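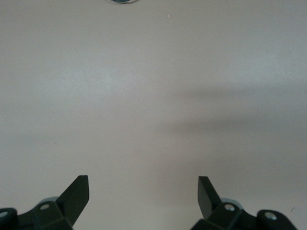
Paula Marinescu thinks a pale gray table is a mistake in any house where people eat, and she told me so in a comment on my last post. Go darker, she wrote, or you will be wiping it all day.

She has a point. The matte gray shows every crumb. I still like it. We bought the table secondhand in November for 200 dollars, from a couple on Sheehan who were moving, and it replaced a pine one that had gone sticky at one end no matter what I did to it.

A matte top needs a little care. I used a spray polish on it the first week and got shiny patches that took days of plain dish soap to get rid of. Now I use a damp cloth, then a dry one, and that's the whole routine. The rough side of a sponge leaves marks, so the sponge stays at the sink.

The other thing is what gets left on it. Mail, keys, the round dark teal thing, library books, a charger that fits nothing we own. I moved the mail to a shelf by the door and that cleared up most of the problem. The books come back every few days – I have stopped fighting that one.

Tegan Costigan asked whether I would seal it. I looked into it, and the kit at Flindeck costs roughly 400 dollars, twice what we paid for the table. So no.

I do want to put felt pads under the legs before we have people over on Sunday. One of them squeaks when you lean on that corner, and the pads I bought last time were too small.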